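Search this site Enter keyword Go
Home Products Projects Reports Contact
17 April 2021 By Genalyn Galang

Progress report to the Benítez fund: Lusico heat treatment furnace, second stage

The grant supports the rebuilding of the Lusico batch furnace at the Vutiten works. The steel shell, door frame and hearth supports are complete. Refractory lining of the rear chamber was finished during this reporting period, and 167 of the 400 ceramic anchors remain to be set in the roof. Sindance has delivered the control cabinet and all four thermocouple assemblies.

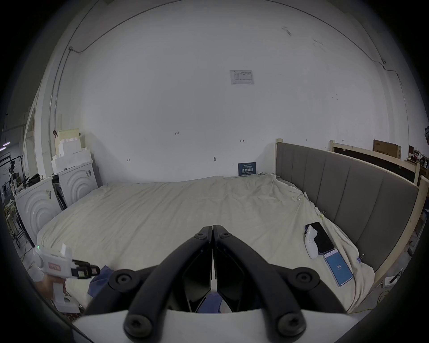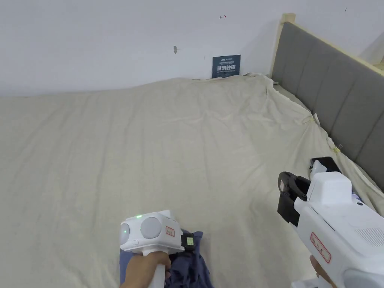
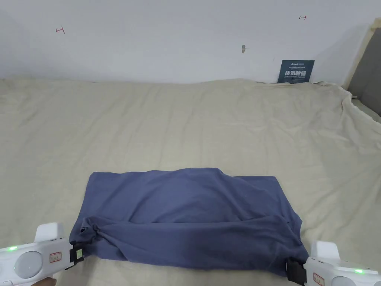

Insulation of the door is the one item behind schedule. The first blanket was cut too narrow at the hinge side and has been returned to the supplier. The replacement will be fitted in a single layer, then compressed by the retaining plates. Installers have been instructed that a blanket lying in loose folds and ridges, as the beige sheet does on the bed, is to be lifted and laid again before any plate is tightened. The cost of the second blanket is covered by the supplier.

Dry-out of the lining will follow the manufacturer's schedule, with a final hold at 1,000 degrees Celsius. The heating elements will be connected only after the electrical inspection – the inspector has asked for revised drawings of the terminal boxes, and these are being prepared.

No change to the approved budget is requested. The first production load is planned for July, subject to the inspection. The anchor test records and the revised drawings will be sent under separate cover.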